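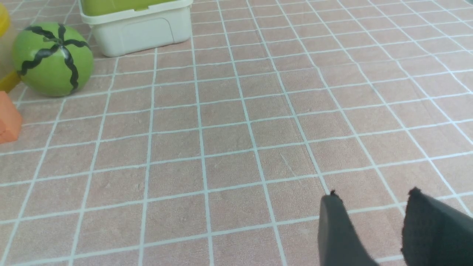
The wrist camera has been the slowest part of this build, and I didn't expect it to be. I had put it down as one evening's work. It took four, spread over most of January, and I'm still not completely happy with the cable.

For anyone who hasn't read the earlier posts, I'm getting an arm to pick things up and put them in other things at our shared workshop in Plistley. The arm sits at the end of a table by the wall. I drive it by hand through the task, record what the cameras and the joints are doing, and later use the recordings to train it. The software that ties it all together is called Juro. I write it myself with a lot of help from Krešimir Halilović, who is better at timing problems than I am.

The first bracket I made held the camera too close to the fingers. Whenever they opened they took up a good part of the view, and the thing I wanted to pick up vanished behind them just at the point where I needed to see it. I moved the camera back and tilted it down a bit. Then it saw plenty of table but hardly any of the fingers, so I couldn't judge the last bit of the approach. The third bracket is the one I've kept. The tips come into the bottom right corner, and there's enough table left over to see what is coming next.

I had wanted them in the middle. Tihomir Papadopoulos told me not to bother, as long as they're in the same place every time. He said what matters is that the bracket can't move between one session and the next. So I stopped trying to centre anything and spent the time on a small step in the back of the bracket that butts up against the wrist. It goes back on in the same position whenever I take it off, and I do take it off fairly often.

The second evening went on vibration. With the arm still, the picture was fine. When it moved quickly the picture shook, and it went on shaking for a moment after the arm had stopped. I blamed the bracket and printed it thicker, which made no difference. The cause was one of the two screws, which was bottoming out before it clamped. A washer fixed it. I'd like the evening back.

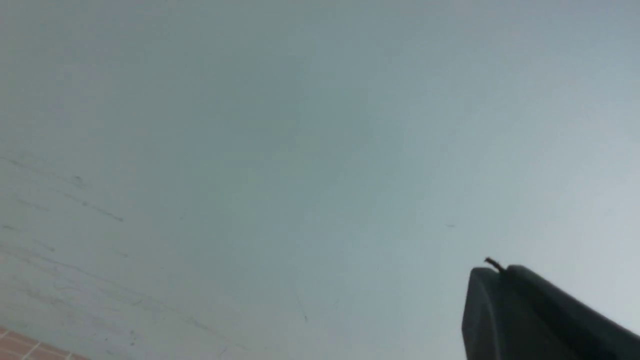 After that I ran the arm through all the big movements, right up and over and back to its rest position, watching only the wrist view. I recommend doing this before you record anything. You find out which poses leave the camera looking at nothing useful, and there are more of them than you'd think. If the wrist rolls over too far on the way home you get a long stretch of blank wall in the recording. It does no great harm, but it takes up disk space and it gives the training very little to go on. I've changed the rest position so that the wrist stays pointing at the table for more of the way.

Juro now also marks the start and end of each run when the gripper crosses a certain height, where before I was pressing a key with my elbow. Krešimir wrote that part. The old method meant that some runs had several seconds of me shuffling about at the end with nothing going on. I've been back through the old ones and trimmed them, all 309, and it was dull. I did it in batches with the radio on. A handful had to go altogether because the two cameras had drifted apart in time, and I couldn't find a clean point to line them up.

The drift was a fault of mine as well. I was stamping each image when it was written to disk instead of when it arrived. With one camera you don't notice. With two, and a disk that is nearly full, the gap grows all through the session. If anyone is doing something similar, stamp on arrival and keep the raw times somewhere, even if you think you won't need them.

Now the cable. I started with one that was far too long and taped the spare length along the arm, and the tape came off. Then I tried one cut close, which looked very tidy and pulled at the plug as soon as the wrist turned. Boris Kelmendi had a look and said what I'd been avoiding, that the slack has to be at the joint that moves and nowhere else.
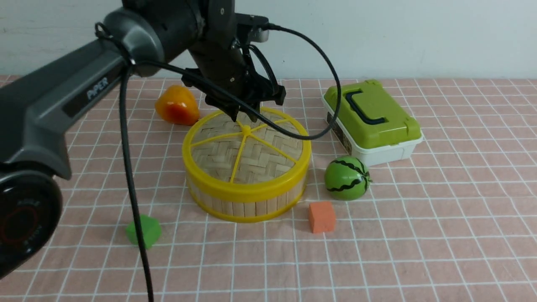
How much slack to leave is something I've only been able to settle by moving the arm about and watching. I went through the lengths I had in the drawer and ended up allowing 225 mm at the wrist, which gets through a full turn without going tight. It doesn't look like much when you hold it against a ruler. On the arm it makes a big loop, and with the gripper down over the bamboo steamer the loop stands well out to the right and goes over the top of the lid before coming back up to the wrist. That's all right for the steamer, which is low. It would not be all right for anything tall standing on that side, so for the time being tall things go elsewhere or stay in the cupboard. The other cable, the one hanging straight down from the upper arm, needs a clip as well, and I'll do that when I next have the drill out.

Josefien Timmermans suggested a coiled lead, like the ones on old telephones. I've ordered one from Flustarura, though they had none in stock and gave no date. My worry is that a coil will tug a little at the wrist all the time. It may be too slight to matter. I'd want to record the same few movements with and without it and compare the joint readings before I commit to it.

As for the actual task, the small round things have been the hardest to pick up. Close the fingers a touch off centre and a ball rolls away. Foam blocks are much more forgiving, and I've been using those whenever I change something and want a quick check that I haven't broken the rest of it.

Sorin Zupan asked under the last post how many recordings I think I'll need. I don't know. I've seen people get by with far fewer than I have already, for one object in one spot. I want several objects in different places, so I've told myself some 3000 and will train at intervals on the way to see whether it's getting any better. At the present rate that will take me well past the summer.

Next jobs are the clip, the lights (the far end of the table is dimmer than I'd like) and a second copy of everything on another disk. The bracket drawing is in the usual folder, with the washer added to the parts list.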